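Workstation and Floor Inspection, Table 7
Berero building, ground floor
Inspector: Torunn Løken
Accompanied by: Filipa Tavares
Month: October
Previous sheet: signed off by Vidar Lie, two items carried over

Key: OK = acceptable. C = acceptable with comment. A = action required. N/A = not applicable.

1. Table

1.1 Corners rounded, no splinters at edges: OK
1.2 Table does not rock under hand pressure: C
Slight movement at one leg. Foot adjusted half a turn during the visit. Recheck next time.
1.3 Surface free of residue before fruit is put out: OK
Wiped at 8:30. Use the Trorno surface cleaner at the dilution on the label and nothing stronger on wood grain.
1.4 Cable grommet clear: C
Hole is open, no cover fitted. Small items could drop through. Cover requested from Haugen.
1.5 Edge clamps tight: OK

2. Fruit and cloth

2.1 Fruit whole, skin unbroken: OK
2.2 Cloth dedicated to fruit, not used on floor or table: A
The gray cloth had no tag. Carried over from previous sheet. Tag to be sewn into a corner, not pinned.
2.3 Cloth sheds no fiber onto peel: C
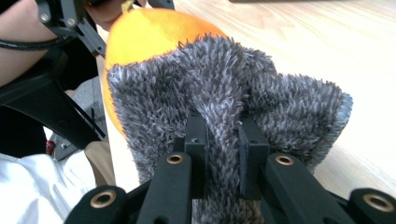
Long pile holds dust and should be shaken out away from the table. Filipa Tavares found three loose fibers on a strip of tape pressed to the cloth. Accepted for peel that will be removed before eating. Not accepted for fruit eaten with the skin on.
2.4 Cloth laundered within interval: A
No entry in the wash log. Wash at low temperature, no softener.
2.5 Fruit rinsed before wiping: C
Reported as done, not witnessed.

3. Storage

3.1 Lidded box on table closed when not in use: OK
3.2 Latches engage: OK
3.3 Carrying handle folds flat: OK
3.4 Contents label on box: A
Label to state contents and month of last cleaning. Gorus label stock is in the drawer, some 200 left on the roll.

4. Hands and personal items

4.1 Sleeves clear of the work: OK
4.2 Rings and watches removed: OK
4.3 Hands washed before handling fruit: OK
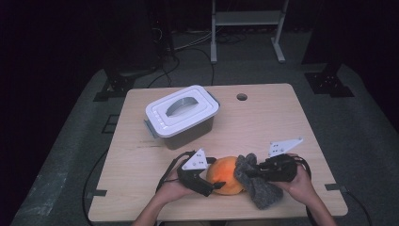
4.4 Cuts covered with blue dressing: N/A

5. Floor and cables

5.1 Carpet flat, no raised edges: OK
5.2 Cables on floor routed out of walkway: A
Loose cables behind the table need to be bundled and covered. Also carried over. Teodor Tangen has the order number for the cover strip (form 111).
5.3 Cables at table edge have slack and do not pull: C
Check again with the operator standing.
5.4 Stands and posts stable, base bolts tight: OK
5.5 Lighting beyond the table adequate for walking: A
Too dim at the rear. Second lamp to be switched on before anyone goes behind the table.

Actions 2.2, 2.4 and 3.4: Filipa Tavares, by Sunday.
Actions 5.2 and 5.5: Teodor Tangen, by the next visit.
Copy to Wenche Haugland.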